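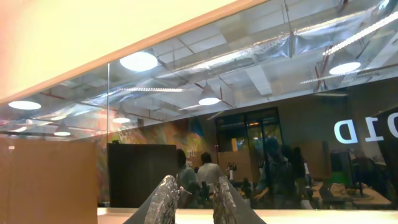
Fig. 1 – Divisória de vidro vista do lado do balcão, com o teto refletido.

Aula 3 – Vidro, reflexo e luz artificial em escritórios

Pessoal, hoje quero falar de vidro interior, e em especial daquilo que quase nunca aparece nos desenhos: o que ele devolve. Quando desenhamos uma divisória em planta, fazemos dois risquinhos e seguimos em frente, todos contentes. Depois a obra abre e o vidro trabalha como janela e como espelho ao mesmo tempo.

Na Fig. 1 dá para ver o escritório do outro lado e, por cima dele, as condutas prateadas, os tubos finos e os candeeiros redondos, tudo refletido. Eu gosto muito deste efeito (já sei que metade da turma não gosta!), mas ele tem de ser uma decisão de projeto.

A regra de base é simples: o reflexo ganha quando o lado de quem olha está mais iluminado do que o lado de lá. Por isso a mesma divisória muda tanto entre as 11 da manhã e as 18 horas, se um dos lados depender da luz do dia. Façam a experiência em casa, com a janela da cozinha, antes e depois de acender a luz.

Reparem também no teto técnico à vista. Um teto liso e branco reflete-se como uma mancha clara e pronto. Já um teto com condutas, varões e vigas enche o vidro de linhas, muitas delas na diagonal, que se cruzam com o montante vertical de metal. Fica rico, mas pode cansar quem trabalha de frente para aquilo o dia inteiro.

Sobre os candeeiros suspensos: cada lâmpada forte pode aparecer como um ponto brilhante no vidro. O Henk Wuyts, que cá veio em setembro mostrar o projeto Ultstead, baixou as luminárias e fechou-lhes os lados, e nas fotografias dele o vidro quase desaparece. Outra saída é um elemento opaco junto ao vidro, um armário ou um painel de madeira – tapa uma parte da vista e dá descanso aos olhos.

E cuidado com os tampos claros! Um balcão creme muito iluminado também atira luz para todo o lado. Eu prefiro um acabamento mate, mas discutimos isso na aula.

Para a próxima vez: escolham uma divisória de vidro qualquer e desenhem-na duas vezes, a primeira só com o que se vê através dela, a segunda só com o reflexo. Lápis, 5 minutos cada desenho, sem borracha. Tragam também lido o texto do Ridwan Siregar, que está na pasta da cadeira.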